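A Tuesday at the Dornstead open day

I nearly didn't go. It was chucking it down when I got off the bus and I'd left my decent coat at my sister's, but Nisreen Zoubi had saved me a ticket and she does not let you forget that sort of thing. So there I was at ten in the morning, dripping in the entrance hall at Dornstead, being handed a sticker with my name spelt wrong and a floor plan that folded the opposite way to every other floor plan I have ever owned.

If you haven't been, Dornstead is the old printworks behind the station, now let out by the room to small firms and workshops. Once a year they open the doors and you can wander round and be nosy. There were 21 rooms open this time, according to the plan, and I managed maybe half of them before my feet gave up.

We began upstairs at Treretti, who make lampshades, and I could have stayed there all day (the smell of the glue alone took me straight back to school). Then along to a bookbinder called Vasilis Matić, who let Nisreen have a go at sewing a spine and was very polite about the result. I bought a notebook. I have plenty of notebooks. It has marbled ends, though, and I'm weak.

The room I'd really come for was down on the ground floor, because Nisreen had told me it was all about sorting and putting things away, and my kitchen table at home has been in a state since Christmas. Hòa Hoàng was running it, and I liked her straight away. She talks fast and with both hands. Her whole approach is that you pick two homes for things, you put them where you can reach them, and you don't allow yourself a third until the first two are working. She'd set it up on a plain white table with a couple of wicker baskets, a fruit one and an office one, and that was it! I'd been expecting clever drawers.

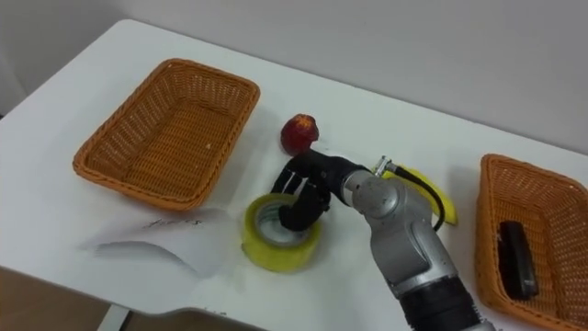
I asked her what you do about all the things that aren't fruit and aren't office, and she said that was the question everybody asks, usually while holding a battery. Her answer is that they don't live on that table. Mine do, at the moment: batteries, a bike light, seed packets, two odd gloves and a tape measure that belongs to Ross Yule from next door, who I don't think knows I've got it. Apparently I need to walk each of those to the room where it gets used, and if I can't think of a room then I've learnt something about it.

I'm completely sold on the baskets, by the way. They're that warm orangey wicker, rectangular, with rounded corners, and they looked so nice against the white that I went home and measured my own table. Hòa wasn't selling any (I asked, twice) and told me to try charity shops. Nisreen said you could do it with shoeboxes. You could, I suppose. I won't be.

The floor in there deserves a mention as well, as it's a proper herringbone wood one and I do love a herringbone. I also took a fancy to the desk, all white with a rounded corner and a flat foot, and quite the sort of thing I'd like under my window if the window were a bit wider.

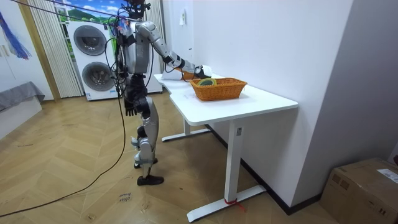
The white desk on the herringbone floor, with red string tied round the front leg.

After that we had to have lunch. The café was being run by Lộc Văn, who normally does the market, and the queue went right out past the lift. I had the mushroom bun and then, after a decent pause, another mushroom bun. They were £4 each and worth it. Nisreen had soup and regretted it as soon as she saw mine. We shared a bench with a couple who had been coming to these open days for years and had strong views on which floor to start with (the top, so I'd got one thing right).

I went back down to Hòa's room afterwards on my own while Nisreen was looking at enamel. I'd wanted to ask about labels. I've always thought labels were a bit much in your own house, where you're the only one reading them, but she's firm about them. Handwritten, plain paper, one word, no fuss. "Fruits" and "office" were the ones on the table, in thin black pen, and you really don't need a machine from the stationer's for that.

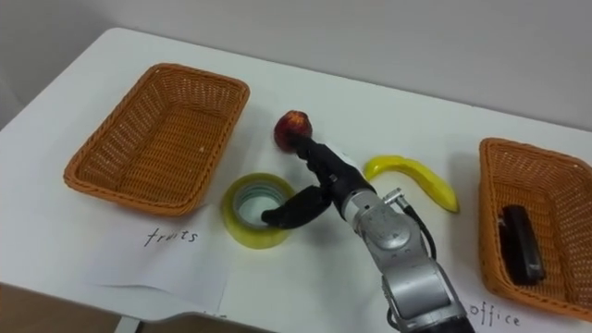 Her point was that the label is for your tired self at eleven at night, and I must say my tired self is exactly who puts the stapler in with the bananas. She also said to write it before you've filled the basket, so you can't talk yourself into calling it "bits". I felt rather seen by that.

The last stop was De Haan on the first floor, who repair clocks, and where it was so quiet apart from the ticking that I started whispering. By then it was gone three and I'd missed the talk in the old paper store, so if anybody went to that, do tell me what it was like.

Tickets were free but you do have to book, and the next one is in July. Take the 39 bus, it stops right outside, and bring a coat.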